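How I Switch Dentists Without Starting From Scratch

I've moved four times in nine years, so I've been the new patient a lot. The first time I did it badly. I showed up at an office with nothing but my insurance card, paid for a full set of X-rays I'd already had done that spring, and couldn't tell the dentist which tooth had the root canal. (I pointed at the wrong side. She was very nice about it.)

So this is the way I do it now. It takes an evening plus a couple of phone calls, and you can do most of it before you've even picked the new office.

Step 1: Call the old office first

Do this while you still have their number in your phone and they still remember your face. Ask for a copy of your full chart, including X-rays, treatment notes, gum measurements and any letters from specialists. Say "full chart" or you may get a one-page summary and a bill history.

They'll want a signed release. Some offices email a form, some have a link, and my last one, Isine Dental, wanted me to come in and sign on paper. Ask these while you've got them on the line:

Is there a copy fee?
Can the X-rays come as digital files, at full size?
When were my last bitewings, and when was my last full set?
Do I have a credit or a balance?

That last one got me $30 back once. It had been sitting on my account from an overpaid cleaning.

Where I live an office has a set time limit for handing over records, and yours probably does too, but the rules differ from place to place, so look yours up if things start to drag. A balance on your account can make for an awkward call. Make it anyway.

Step 2: Get your own copy

Offices will happily send everything straight to each other, and that's fine, but I want one too. Files go missing. When I left Isine they sent my chart to the wrong Plikia Dental (there are two, one on Ayele Street and one out by the hospital) and it took most of March to sort out.

Save the X-rays in a folder with the year in the name. If they come in some odd format your computer won't open, don't panic and don't convert them. The new office can open them. Just keep a copy exactly as it arrived.

A paper printout of an X-ray is close to useless, by the way. If that's what you're offered, ask again for the files.

Step 3: Write your one-page mouth history

I love this step, I'm sorry, I do. Get one sheet of paper and put down:

Fillings, crowns and root canals, with the year if you know it
Teeth that are missing, and whether they were pulled or never came in
Anything that hurts, what sets it off, and how long it's been going on
Medicines you take, with doses, plus vitamins and anything herbal
Allergies, including latex and any reaction to numbing shots
Heart conditions, joint replacements, diabetes, pregnancy, blood thinners
Surgeries, even ones that seem miles away from your teeth
What you hate — the chair tipped way back, the gagging, the sound

For tooth numbers, use whatever is printed in your chart. If you don't have it yet, "upper right, second from the back" works perfectly well.

If you take a blood thinner or bone medicine, tell the new office when you book. And please don't stop taking anything ahead of a visit on your own. That's a call for your doctor and dentist to make together.

Step 4: Sort out the money before the chair goes back

Call your insurance plan with the new dentist's name and the exact office address. I mean the address! A dentist can be in network at one location and out of network at another, and I learned that for $372.

Then ask how much of your yearly maximum is left, whether the plan counts cleanings by calendar year or by months between visits, and how often it pays for X-rays. If you had a full set two years ago under the same plan, the new set may be all yours to pay for, which is where those files from Step 2 come in handy.

If you don't have insurance, ask for the cash price of a new patient exam and cleaning. I once called three offices in the same afternoon and got quotes so far apart I thought I'd misheard one of them. Ask if there's a discount for paying the same day, too. A lot of front desks won't bring it up first.

Step 5: Book the first visit as an exam and a talk

When you call, say you're a new patient, you have recent X-rays, and you'd like an exam and time for questions. Ask if the cleaning happens at the same visit. In some offices it does, in others they want the exam first, and it's better to know before you ask your boss for the morning off.

I go for the earliest slot they've got, usually 8 a.m., when nothing has had time to run late. Send the forms back a few days ahead and bring the one-page history with you even if you typed the same things online. I hand it to the hygienist and she usually reads it right there.

Step 6: If they hand you a big treatment plan

It happens. New eyes see new things, and sometimes the last dentist was keeping watch on something that the new one would rather fix. At one first visit I was given a plan for $2,756, when the office before had told me everything looked stable.

I didn't storm out and I didn't sign. I asked which tooth was most urgent, what could happen if I waited six months, and whether they'd show me on the X-ray. Then I asked for the plan in writing with the procedure codes and took it, plus my files, for a second opinion. The second dentist agreed on one crown and wanted to keep an eye on the rest. My share came to $546.

Your second opinion might agree with the first one all the way down. Then you can go ahead and feel fine about it. Swelling, fever, or pain that keeps you up at night is a different matter, so don't go shopping around with those. Get seen.

Step 7: Tie up the loose ends

Cancel any cleaning still booked at the old office, because many charge for a no-show. Move your six-month reminder to your own calendar. If you wear a night guard or retainer, bring it to the first visit in its case so they can check the fit. And update the dentist line on your kids' school forms, which I forgot two moves in a row. 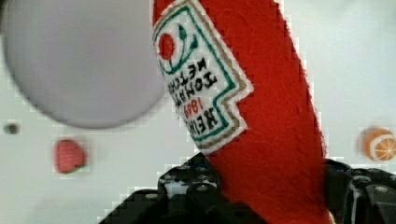 Posted by Clem Tawhiri
Filed under: Teeth, Moving, Paperwork

I write up the household and health chores I've had to learn the long way. I'm a patient, not a dentist, so check anything medical with yours. Next up is how I read a benefits statement from my plan, Pretura, line by line.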